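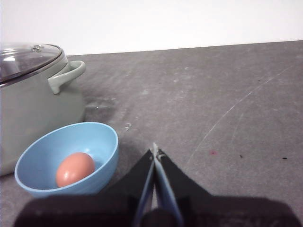
Le coin œufs : la marmite vert-gris, le bol bleu et un œuf brun.

Chère Heather Cowie,

Voilà de nos nouvelles, un peu plus longues que la dernière fois (vous m'aviez demandé des détails, tant pis pour vous !). L'atelier cuisine Ferkora tourne depuis sept semaines et l'aide du fonds MacAulay a servi en priorité au matériel de table. On cuisine assis, à hauteur de coude, et ça change tout pour ceux qui fatiguaient debout devant les plaques.

On a commencé par les œufs, parce que c'est simple et que tout le monde a un avis sur la cuisson. Chacun prend le sien dans le bol, le pose dans la marmite, remet le couvercle, et on discute en attendant. Le bol bleu est en plastique, léger, j'en voudrais d'autres pareils. Le couvercle en verre plaît beaucoup aussi, même si le petit bouton du milieu est difficile à attraper pour certaines mains. Je cherche une solution, sans doute un bouton plus large.

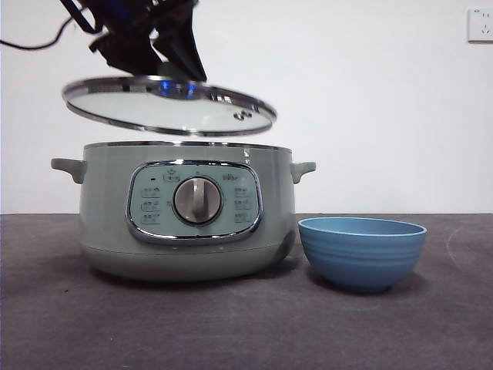
La marmite électrique ouverte, son couvercle en verre cerclé d'inox au-dessus.

Côté sous, on a dépensé 162 euros sur la ligne vaisselle et il en reste 90, que j'aimerais garder pour des bols et des maniques. Est-ce que ça vous va ? Les séances durent toujours 90 minutes, mais il faut compter 20 minutes de rangement en plus, et là j'avoue que je l'avais mal prévu dans le dossier. Du coup on finit tard, et la salle Varden doit être rendue à midi.

En décembre on passe aux soupes et au riz, avec le groupe d'Uvska qui nous rejoint. Il nous faudra une deuxième marmite, je vous envoie le devis dès que je l'ai. Et si vous passez un matin, venez avant dix heures, c'est le moment où on met la table en place !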